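Third week at Usau and I still can't find the right door into the library. There are two. One is for staff and the other one looks like it's for staff.

Anyway. I said I'd write more once classes started and then classes started, so. Quick one before my evening shift.

For anybody new, I'm 50 and back in college. Transferred in from Hurus, which is the two-year school out past the freeway, and most of my credits came with me. Not all. I lost 4 of them on a stats class that Usau says isn't the same as their stats class. Same textbook! Same edition even. I have emailed. The registrar's office sent me a form, and the form wants the original syllabus, and the instructor who wrote the syllabus has retired and moved someplace with no forwarding address. So that's where that stands.

The campus itself I like more than I expected to. It's small for a university. Big lawn in the middle, brick around the edges, then the newer buildings down the hill where the parking is. You park at the bottom and everything you need is at the top. My knees have opinions.

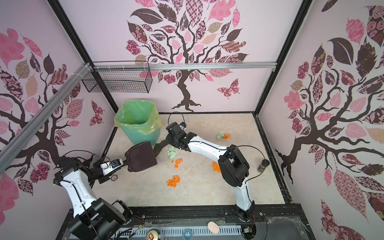

The bus would fix it but the bus comes when it wants to. There's a shuttle from Trallon, the neighborhood where pretty much all the off-campus students live, and it's supposed to be every 20 minutes in term time. Mornings it's fine. After 4 in the afternoon forget it. I've started walking down with a girl from my writing seminar who's half my age and takes the hill like it's flat, and I pretend I'm stopping to look at the view.

Trallon is a whole other subject. When I was a kid it was families and a shoe repair and a bakery. Now every other house has five bikes on the porch and a couch in the yard. People in town grumble about it, my own sister grumbles about it, and then she rents out her basement to two nursing students so I don't know what to tell her. Rents are up, sure. But the bakery came back! Different owners, same corner. Rolls are better than the old ones, don't tell anyone over 60 I said so.

Okay, classes. I'm taking three. Writing seminar, intro to public policy, and the stats class again (see above, I'm not bitter). Policy is the big one, in Shiferaw Hall, which is the auditorium with the seats that fold up and bite you. My ID number for the clicker thing ends in 714 and I typed it wrong for two weeks so according to the system I have never attended. Getting that fixed too. Another form.

The reading is heavy. I forgot how heavy. I used to read in bed and now if I read in bed I'm gone by page two, so I do it at the kitchen table with the radio off, before work. Which means up at 5. Which means I'm useless by nine at night, and guess when the study group meets.

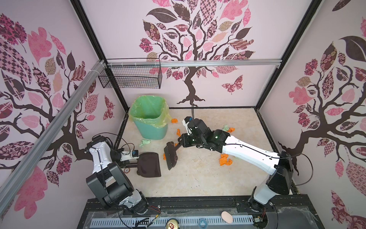
Study group is good though, even at nine. There's five of us and I bring snacks, because I am who I am. We meet at whoever's place is cleanest, and last time that was mine by default, and I got home from my shift with no time at all and paper scraps everywhere from cutting up flash cards. A dustpan down flat on the floor and bits of paper still all round it. Nobody cared. They ate all the pretzels and we got through two chapters and argued about property taxes till almost eleven.

What I didn't expect is how nice they are about the age thing. One of them asked me what it was like before you could look stuff up and she really wanted to know. I told her you mostly just stayed wrong. She wrote it down.

Money, since a couple of you asked in the comments. I got the returning student grant, $1000 for the year, and it went on books and the parking permit and then it was gone. The rest is savings plus the evening shifts. It's tight but I did the math twice before I signed up and it still works as long as the car behaves – the car is making a noise.

First paper is due soon, 4 pages on a local issue. I was going to do the bus. Then I thought everybody's going to do the bus. So maybe Trallon and the rents, and I can interveiw my sister, if she'll talk to me after she reads this.

Ok I have to go, shift starts at six and I haven't eaten. If anyone has a spare copy of the writing seminar handbook (the blue one, not the new one) let me know, bookstore is out and they said maybe March.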